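World > Diplomacy > Features

News Features Opinion Archive Subscribe

Print this page
E-mail this story

The Bridge at Plurkberg

12/24/24

By Hubert Wieczorek

The first thing anyone in Plurkberg will offer you is soup, and the second is an opinion about the embassy. I had both before I'd taken my coat off, from a retired customs clerk who had kept a table for me by the stove and who wanted it understood that her town had been getting along fine with Fuvanby long before the two foreign ministries stopped returning each other's calls.

The quarrel began in March, when Fuvanby sent home 10 members of the Grellik trade mission and gave them a weekend to pack. Grellik answered in kind, as governments do, and by the time the letters had stopped flying there was one junior consul left on each side, stamping papers and (I'm told) playing a good deal of chess by telephone. What set it off was the Begum ferry contract, a dull enough business on paper, which had somehow grown into accusations of spying, bribery and a stolen filing cabinet. The cabinet has never been found. I asked after it everywhere and got a different story each time, all of them very good!

Plurkberg sits on the Grellik bank of the river, and its bridge, 127 yards from one customs post to the other, is the only crossing for a long way in either direction. Before the quarrel you could walk over with a shopping bag and a nod. Now you need a form, and the form needs a stamp, and the man with the stamp goes to lunch at eleven.

People have managed, of course. The school on the Grellik side still takes children from across the water, 87 of them this winter, and a teacher walks them over in the mornings in one long, noisy line - the guards wave them through and look at their shoes. The baker has been less lucky. Half his customers lived over there, and he has gone down to one oven and talks about moving in with his brother.

In the fall a petition went around asking both capitals to drop the form for residents. It gathered 757 names, including, so the clerk swears, those of two border guards who signed in pencil. Copies went off by registered mail. Grellik's ministry sent a printed card thanking the town for its interest. Fuvanby's sent nothing for weeks, and then a polite young man in a borrowed-looking overcoat, who spent an afternoon asking questions and bought a great many rolls.

I went out to the bridge on my last evening, with the clerk holding my arm against the wind, and she pointed out the house where her sister lives, third from the church, with the kitchen lamp on.
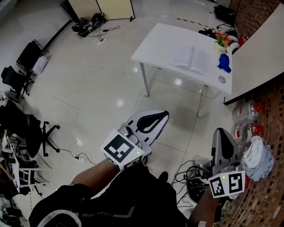 They talk every night, she told me, and the talk is mostly about knees and grandchildren, and hardly ever about ministers. Her own form had come back that morning with a box left unchecked, so she would be sending it in again after the holiday, and in the meantime her sister was keeping a ham.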